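Comparing Fingertip Pads for Cloth Handling

Updated January 5, 2022

This page covers how to compare fingertip coverings on small two-finger grippers when the job is picking up and moving cloth. You need two arms, one piece of soft fabric and a table the arms can be clamped or set on. Our controller is a Dedomon, but any controller that logs finger position and motor load will do.

Step 1. Fit the pads

Bare plastic tips slide on knit fabric. Cover the inner face of each finger and fold the material over the top, so the edge of the plastic never touches the cloth. We tried a smooth rubber sheet from Björklund and a fuzzy black pad from Sustunico. Trim stray fibers if they reach past the side of the finger. Cover both fingers with the same material or the cloth will creep toward the side that grips better.
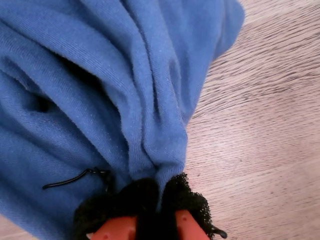 Close slowly. On the Dedomon a closing time of 600 milliseconds works well for a single layer. With a thick bundle, go to 2000 and watch the motor load. If the load climbs before the fingers stop moving, there is too much cloth in the grip. Open, back off a little and take a smaller pinch.

Step 2. Run the single-arm test

Lay the cloth down in a heap. Pinch, lift, hold, and put it back. Log a slip any time the fabric moves in the fingers during the hold. Change the pads and repeat with the same cloth. We did 146 lifts per pad set. Fewer will do if you only want to rule out a bad one.

Step 3. Run the two-arm test

Have one arm hold a corner high and the other grip lower down. Raise the first arm in small moves until the cloth starts to pull between them. Stop there and read both motor loads. The pad that lets go first is usually the weaker one, but swap the pads between arms and run it again before you write that down. The two arms may not close with the same force.

Check the cables before each run. A servo lead that catches on a bracket looks a lot like a slip in the log.

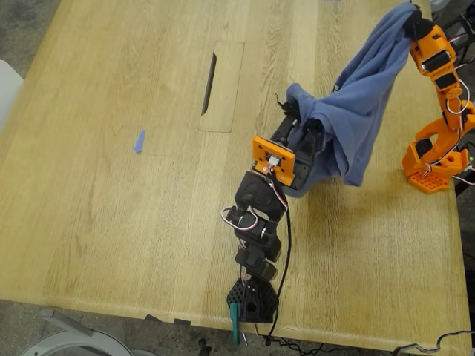

Lærke Dalsgaard wrote in to say that the fuzzy pads at Flernside held well in May and then got worse as lint built up in them, and that pressing a strip of tape on the pads and pulling it off between runs brought most of the grip back.

We have added that to the routine. Clean the pads after each set of lifts and note it in the log next to the pad name.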